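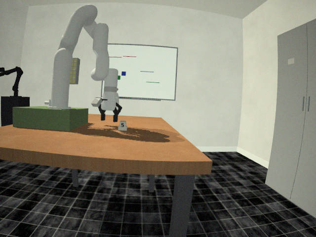 4.2 Shared tables and where people sit

Participants at the Baird site worked at shared tables for the whole of the study. We asked 28 staff to keep a short diary for 17 working days, noting where they sat, who was near them and whether they moved during the day. Seven of them stopped before the end, and their entries are left out of the totals but kept for the interview analysis.

Most people went back to the same seat even though no seats were assigned. Those who arrived later in the morning moved more often, and usually toward the windows. Distance from the kitchen made little difference to anyone's choice – a result we did not expect, given the earlier findings at Celura. Noise was mentioned in nearly every diary, mostly as a complaint about phone calls.

The tables at both sites are wooden, and a whiteboard was within reach of the group areas. Diary entries placed most unplanned talk near the boards, usually before lunch.

Figure 3. Room with wooden table and whiteboard.

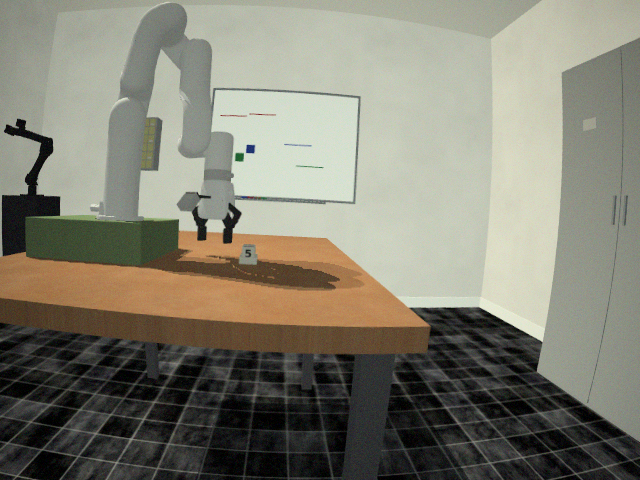
Feven Wolde wrote in her interview form that she picked a seat for the neighbour and put up with the light, and that after February she stopped looking for anything else. Other answers were close to hers. Where a preferred neighbour was away, people tended to keep their own seat, and only a few took the chance to try another part of the floor. Section 4.3 looks at how new staff learned which seats were already spoken for.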